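Woklow Toy Library
Minutes of the meeting of the Play Kitchen Group
Date: July 14, 2025
Place: the activity room, Printhorpe
Present: six members of the group. Two members sent their excuses.
The meeting was opened at the usual hour. The chair and the person taking the minutes stay the same as in June.

1. Minutes of the last meeting

The minutes of the June meeting were read. One correction was asked: under point 4 it was written that the play kitchen set can be borrowed for two weeks. The correct period is three weeks. With this correction the minutes were accepted.

2. Matters from the last minutes

The shelf labels for the play kitchen section are printed, but they are not yet on the shelves. The member who has the labels at home will bring them to the next opening.

The question about the missing puzzle pieces was moved to the Puzzle Group, as it does not belong to us.

The letter to Kosent about replacement parts was sent. They answered that single pieces can be ordered, but only when the order is above 40 dollars. The group will collect the wishes first and then order one time.

3. Review of the play kitchen set

The main subject of the meeting was the play kitchen set, which families borrow more than any other thing in our section. The set was on the white table and the members could look at the pieces during the discussion.

It was remembered that the set was put together from different sources over several years. For this reason the list in the catalog does not agree with what is in the box. The catalog still speaks about "one kitchen set, complete," and parents ask us what complete means. The group agreed that every piece must have its own line in the list, with color and kind.

For the cooking part, the following names were accepted for the list: colander, oval, mint green; frying pan, round, black; spatula, green, with slots. One member proposed to write "turner" in place of "spatula." After a short discussion the word spatula stays, as most families use it.

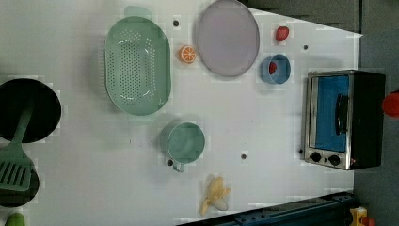
The second matter was the small food. The strawberries and the orange slice are the pieces which come back in the wrong box most often. In June a strawberry was found in the box of the doctor set, and it stayed there for two loans before somebody told us. It was proposed to give a small cloth bag with each set, only for the food. The bag would have a string and a number, the same number as the box. Five members were for the proposal, one member had no opinion. The proposal is accepted.

A member asked if the small food is suitable for the youngest children. The group does not want to decide this by feeling. The pieces will be tested with the measuring tube which the Baby Group has in their cupboard, and the result will be written on the box. Until the test is made, the set goes only to families with children of three years and older. This rule must be told at the desk at every loan.

The third matter was the plates and bowls. The question was if we should buy more of them, as several families said there is not enough for a tea party of four children. The offer from Kong was shown to the group. It is for a dinner service of play plates, bowls and cups for 76 dollars, with delivery. Most members found the price too high for this year. It was decided to ask families for donations first, and to come back to the offer in the fall.

The donated pieces do not have to match in color. One member was of the opinion that a set with many colors looks not serious in the catalog. The others think that children do not mind this, and that the different colors even help when the pieces are sorted back into the boxes.

4. The toaster oven and the other larger pieces

The toaster oven was discussed separately. It takes the most space in the box, and the lid of the box does not close well when the oven lies on its side. Two solutions were proposed:

a) to give the toaster oven as a separate loan, with its own number;
b) to buy a higher box for the whole set.

The members who work at the desk prefer solution a). They said that some families do not want the oven at all and leave it at the desk. On the other side, a child who saw the oven on the picture in the catalog will be disappointed if it is not in the box. After the discussion the group voted for solution a), with four votes against two. The catalog must say clearly that the oven is borrowed separately and without extra cost.

The ketchup bottle and the mint-green mug stay with the main set. For the blue piece it was not clear if it should be called a cup or a bowl. In the old list it is both times there, once as cup and once as bowl, so on paper we have one piece more than we really own. The second line will be taken out.
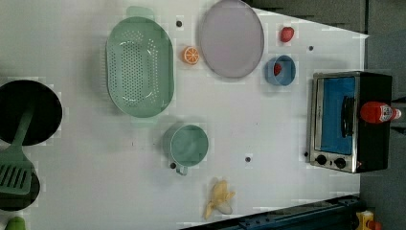

5. Cleaning and checking at return

At the moment every person at the desk does it in a different way. The group agreed on one order of work for all:

- Take all the pieces out of the box and lay them on the white table with space between them.
- Compare with the list. Mark what is missing, and tell it to the family while they are still there.
- Wipe the plates, bowls and pans with a damp cloth and mild soap.
- Look into the cups and bowls before they are put away. Small fruit is easily forgotten in them.
- Check the holes of the colander. Modeling clay can be taken out with a toothpick.
- Wipe the toaster oven with a dry cloth only.
- Let everything dry on a towel before the box is closed.

It was asked how long this takes. A member who tried it said some 49 minutes for the whole set with drying. Without the drying it is much shorter. The group finds this acceptable, but not at the end of the opening time, when the room must be given back. Sets which come in the last half hour will be put on the lower shelf and checked at the next opening.

The stickers and labels on the pieces were also discussed. The bottle has labels on it, and children like to pull at such things. Labels which start to come off should be removed completely, and this should be noted in the list so that nobody thinks it is a damage from the last family. Our own number will be written under the plates and on the bottom of the cups with a permanent marker, in small figures.

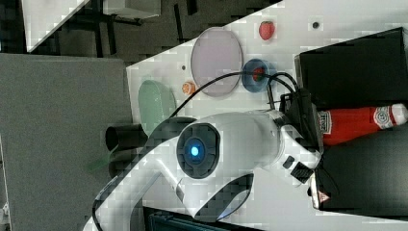 For the oval dishes one number is not enough, because the marker does not hold well on a smooth surface. The member who knows about this recommends to clean the place with alcohol first and to write afterward. She will try it on one plate and report in the next meeting. If the number is gone after a few washings, we will look for another way, for example engraving.

6. Money

The group has 377 dollars left for this year. From this amount the cloth bags and the order at Kosent must be paid. The bags will be sewn by two members, so only the cloth and the string have to be bought. No other purchase was decided in this meeting.

The question of a deposit for the play kitchen was raised again. The majority does not want a deposit, as it would keep away the families who need the toy library most. For lost pieces we continue to ask for a free contribution.

7. Other matters

The catalog page of the play kitchen needs a new text. A first version will be sent to all members by e-mail, and everybody has one week to answer. Who does not answer agrees with the text.

A family asked if they can keep the set longer for a birthday. The group agrees, if there is no other reservation. The desk can decide such cases without asking the group.

The key for the tall cupboard turns badly. It was asked that it will be oiled.

8. Tasks

New list of all pieces with color and kind: the two members from the catalog work.
Cloth bags for the small food: the two members who sew.
Test of the small food with the measuring tube: the desk members, before the next loan.
Separate number for the toaster oven: the person taking the minutes.
Request for donated plates and bowls in the newsletter: the chair.
Collecting of wishes for the Kosent order: all.

9. Next meeting

The next meeting will be after the summer break, in the same room. The exact date will be sent by e-mail. Points for the agenda should be given to the chair one week before.

The meeting was closed after the pieces were put back in the boxes.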